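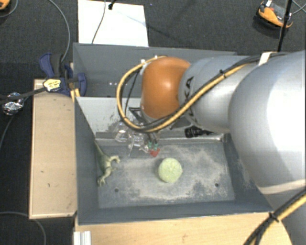
The picking cell at Clirkham, with the arm over the two adjoining bins.

The Clirkham Manipulation Group has released its report on learning to grasp from a robot's own attempts. This thread sets out the method, the main result and the points on which we remain uncertain. The work was led by Irena Olszewski, with support from Nometti. 1/19

The question was a narrow one. When a robot practises picking up objects without a person guiding each movement, it must decide what to try next. Most systems choose the grasp they believe is most likely to succeed. We asked whether that is a good way to spend practice time. 2/19

The difficulty is easy to state. A robot that always chooses its safest grasp will repeat what it can already do. It collects many successes and learns little from them. A robot that chooses at random meets plenty of new situations, but most attempts end with an empty gripper. 3/19

Our method, which we call Drotico, sits between the two. For each possible grasp the model gives a score for likely success and a second score for how unsure it is of the first. The robot prefers grasps where the estimated chance of success is fair and the doubt is high. 4/19

The balance between the two scores is not fixed. Early in training, doubt counts for more. As the model improves, likely success is given more weight. We tested several ways of making that change and found that a slow, steady shift was easier to manage than a sudden one. 5/19

Practice takes place across a pair of bins. The robot picks from one and places into the other. Once a bin has been worked through, the direction is reversed. The objects therefore land in new positions as a matter of course, and no one has to lay them out again by hand. 6/19

The choice of objects matters a great deal. We wanted shapes that reward different kinds of grasp: a toy dinosaur with a long tail, a rounded item with a textured top, a crumpled piece of clear plastic. A grasp that suits one of these may be of no use on another. 7/19

Transparent items deserve a separate note. They catch the light in ways that confuse depth cameras, and the measured surface can be some distance from the true one. We kept them in the set throughout. Leaving them out would have made our figures look better and told readers less. 8/19

The full set held 250 objects, changed over in small batches. A further 11 were held back and never used in practice. All of the comparisons reported below were made on the held-back objects, using the same arm and the same gripper as in training. 9/19

Now to the result. With the usual approach of choosing the most likely grasp, the model needed around 330 hours of practice to reach our target on the held-back objects. With Drotico, the same target was reached in less than half that time. 10/19

Each approach was run 5 times from a fresh start. The runs using the usual approach differed widely from one another, and one did not reach the target until very late. The Drotico runs were closer together, although the spread was still larger than we had hoped. 11/19

We also compared against random choice. It did better than we expected in the first stage of practice and then fell behind. This agrees with earlier work by other groups, and we would encourage anyone reporting on this subject to include random choice as a baseline. 12/19

Some of the gain came from a plain source. Under the usual approach, the robot returned again and again to the same easy objects in the middle of the bin. Items lying against the walls were left until last. With Drotico the robot began trying those awkward positions much sooner. 13/19

Grasps near a wall are hard for a mechanical reason as well. The fingers need room on both sides of the object, and the wall takes one side away. Our model learned to approach such items from an angle, or to take hold of a part that stood clear – a tail, a corner, a loose fold. 14/19

There are limits. The doubt score is itself learned, and it can be wrong. For flat, thin items the model was often confident and mistaken, so the robot did not seek them out as it should have done. We do not yet have a good answer to this and say so in section four of the report. 15/19

A second limit concerns wear. Seeking out uncertain grasps means more contact with the walls and floor of the bin. Fingertips were replaced more often under Drotico than under the usual approach. Laboratories with a small budget for parts should take this into account. 16/19

Finally, all of the work was done on one design of cell. A repeat study is planned with our partners at Ostrowski, whose bins are deeper and whose cameras are mounted in a different position. We will report what they find, whether or not it supports our own result. 17/19

The report, the training code and the complete record of attempts, including the failed ones, are available from the group's page. The failed attempts make up the larger part of the record – we ask that anyone training on the data keep them in. 18/19

Irena Olszewski will present the method at the group's open seminar in January, starting at 2 pm, with time set aside for questions. Written questions may be sent to the group in advance, and replies will be added to the notes that accompany the report. 19/19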